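The Flistanora Cup

18 Apr 2023
By Barry Mottram

The Flistanora Cup is a knockout basketball competition for amateur clubs, played each winter in the town of Vumberg and the villages around it. It takes its name from the Flistanora, a dance hall that had a sprung floor, a balcony and, for reasons lost with its paperwork, a single basketball hoop. The second hoop arrived a year later. The competition dates itself from the first.

Entry is open to any club that can field seven registered players and produce a ball. Sixteen clubs normally take part, drawn without seeding, so the two strongest sides have met in the first round more often than in the final. Proposals to introduce seeding are put forward most summers by whichever strong side went out early, and are opposed by everyone else.

Format

Ties are played over four quarters of eight minutes, with a running clock except in the last two minutes of the game. The running clock was brought in because the hall had to be cleared for bingo. It has outlived both the bingo and the hall. A side leading by 30 points at the end of the third quarter may offer the other side a handshake, which ends the match. The offer may be refused, and usually is, with the result that several of the heaviest defeats in the cup's history were suffered by choice.

Drawn matches go to a single period of extra time lasting three minutes. If the scores are still level, each side names one player to shoot free throws in turn until one misses and the other does not. Brengate Harriers and Vumberg Mavromatis once needed 40 attempts to settle a quarter-final this way, most of them misses. The match report in the local paper gave the shoot-out one sentence and the parking four.

The final is held in December at the Brengate Sports Hall, a brick building with good lighting and a scoreboard that cannot display the number seven. Scorers write sevens on a card and hold it up.

History

The early years belonged to Mavromatis, a works team from the bakery of the same name, who won the cup five times before any other club had won it twice. Their advantage has been put down to fitness, teamwork and the fact that bakers finish work at midday and could practise while their opponents were still in the office. The side played a slow, stubborn game built on the two-hand set shot, and went on playing it long after other clubs had taken up the jump shot. Their highest total in a final was 50, and they considered it showy.

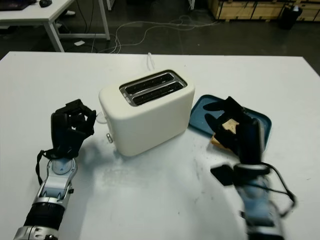
The bakery's connection with the cup survives in the trophy breakfast, held on the morning of the final and attended by both teams, who are expected to sit together and generally do so in silence. Mavromatis supplied the bread for as long as the firm existed, and the menu has been left alone ever since: porridge, eggs, stewed tea and toast. The toast is the traditional part, and no grand equipment is called for; a plain cream-white two-slot toaster like the one shown, with a slice done to the same pale golden brown, would satisfy the most old-fashioned member of either squad. Feeding two full squads two slices at a time is slow work, and tip-off has been put back on account of it.

Mavromatis withdrew when the bakery closed, and the cup passed into what its followers call the open period, meaning that Brengate Harriers won it nearly every year. The Harriers were the first club in the competition to employ a coach. Kyu-ri Yoo had played college basketball as a point guard and took over a side whose main tactic was to pass to the tallest man and wait. She introduced a full-court press, which the rest of the cup regarded as bad manners. In her first season the Harriers forced so many turnovers that opposing captains asked whether it was allowed, and the rule book, when consulted, was found to have nothing to say about defence at all.

Yoo's sides won four finals and lost one, to a Vumberg Rovers team that had prepared by having its substitutes chase the starters about a car park. The Rovers won by a point, on a bank shot their captain has described at different times as planned, half planned and none of your business.

Attendance and coverage

Crowds for early rounds consist largely of relatives. The final does better, and the Brengate hall has been filled to its limit of 200 on several occasions, with latecomers following events through the fire door. There has been no television coverage. A radio commentary was attempted once and abandoned at half-time, the commentator having lost his voice and, by his own account, track of the score during a run of sevens.

The trophy

The cup itself is a silver-plated rose bowl, bought second-hand and already engraved with the name of a ladies' doubles pair, who therefore appear at the head of the list of winners. Their names have never been removed. Newly registered players are sometimes told that the pair were the first champions, and a few have gone on believing it for years.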